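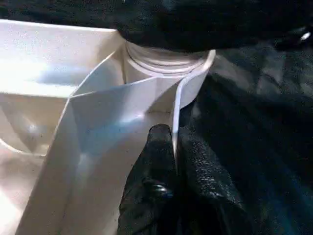 So the Pakusdale community garden swap is back on, and I've been saving seed like a squirrel for months. If you came last June you'll remember it was 60 people squeezed into the side room at the library, with everybody talking at once and one very long line for the coffee. I loved every minute of it (my feet did not).

We've got the big hall this time, from nine on Saturday morning until we run out of things to trade. Bring whatever you have. Seed in envelopes is great, seed in an old pill bottle is fine too, but please write on it what it is! I came home last year with a packet marked "the good ones" and planted the whole lot. They were radishes. I don't even like radishes, and I ate them until August.

A few of you asked about tomato seed and whether you really have to do the whole smelly jar thing. I do, yes. I squeeze the pulp into a jar with a splash of water, leave it on the back porch for a few days, then rinse it through a tea strainer and spread the seed on a plate. Don't use paper towels unless you enjoy picking at them with your fingernails. My plates take over the top of the fridge every fall and my family has stopped asking.
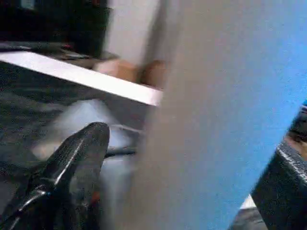

Beans are much easier, and I'd tell anyone new to start there. Leave the pods on the vine until they rattle, shell them in front of the TV, and you're done. I ended up with 200 of my grandmother's speckled pole beans – way more than I have fence for – so please take some off my hands. They climb like crazy and they don't seem to care about bad soil.

Squash is where I get into trouble. I saved seed from a lovely butternut two summers ago, and what came up was some sort of pale green football that tasted like wet cardboard. It had crossed with something over the fence, I suppose. If you're bringing squash seed, just say on the envelope whether anything else was growing close by, and then people can decide if they feel lucky.

I put a note out asking what you'd all like to see more of on the tables, and the answers are still coming in.
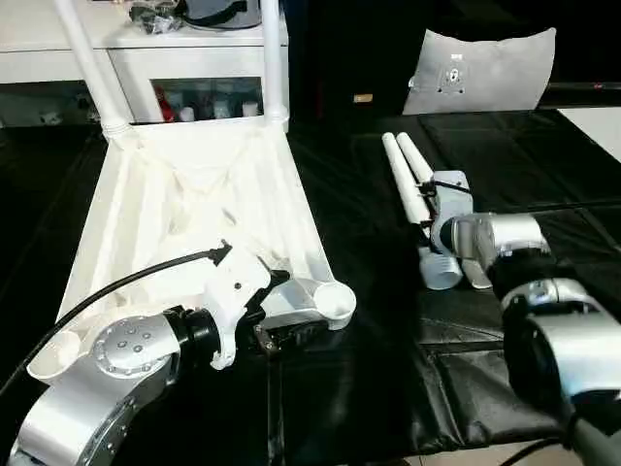
Areti Vrettos wrote back that she'd trade every tomato in her freezer for a decent sweet pepper that ripens before the first frost, and could somebody please bring flowers for once, because it's all vegetables and she's tired of looking at kale. Fair enough! I have calendula and a shoebox of poppy heads, and I'll put them right by the door for her.

Setup is Friday at 6, and we could use a few more hands for the folding tables. Park behind the hall if you can, and bring a marker.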